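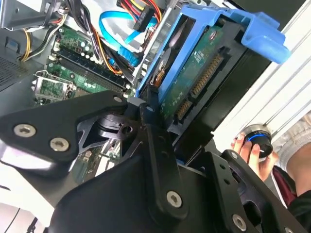
*Open tower with the hard drive in its blue caddy.*

# Removing a 3.5-inch drive from a blue plastic caddy before donating the computer

**Tahsin Sheikh**
Posted 22/12/2018

Our office is retiring 7 desktop computers, which are to be passed on to the Wernow learning center. Our policy requires that every hard drive be taken out and kept by us before a machine leaves the building. I have opened the first tower. The drive sits in a blue plastic caddy with a thick tab at one end, and the circuit board side of the drive faces outward.

I would appreciate guidance on two points. First, is the caddy meant to come out together with the drive, or should the drive be unscrewed while the caddy remains in the case? Second, the receiving party has asked that the caddies be left with the computers so that replacement drives can be fitted. Is it possible to separate the two without breaking the plastic? I have no service manual for this model. A colleague suggested pulling firmly on the tab, but I did not wish to proceed without advice.

**Oğuzhan Kurtuluş**

Please shut the computer down fully, unplug the power cord, and hold the power button for a few seconds before touching anything inside. Rest a hand on bare metal of the case to discharge static.

Caddies of this general type are normally removed with the drive in place. The usual order of work is as follows:

1. Disconnect the data cable and the power cable from the drive. Pull on the plugs and never on the wires. Some data plugs have a small metal clip that must be pressed first.
2. Look for a latch at the handle end. On many designs the tab is squeezed or pressed inward, and the caddy then slides along its rails. If it does not move with light pressure, stop and look for a second latch or a screw.
3. Once the caddy is on the table, check its sides. Many are held to the drive only by short pins that fit the screw holes. Flex one side rail outward gently and lift that edge of the drive free.

Avoid pressing on the circuit board, and hold the drive by its metal edges. Old plastic can be brittle, and a cold room makes this worse. Label each drive with the asset number of its computer before starting on the next one.

Should any of the caddies have screws, keep these in an envelope taped inside the case. The center will need them.

**Wubshet**

We did 40 of these at my last workplace. The caddy slides out, the sides bend, and the drive comes free. It takes 3 minutes once you have the first one done. Put the empty caddy back in so that it does not get lost.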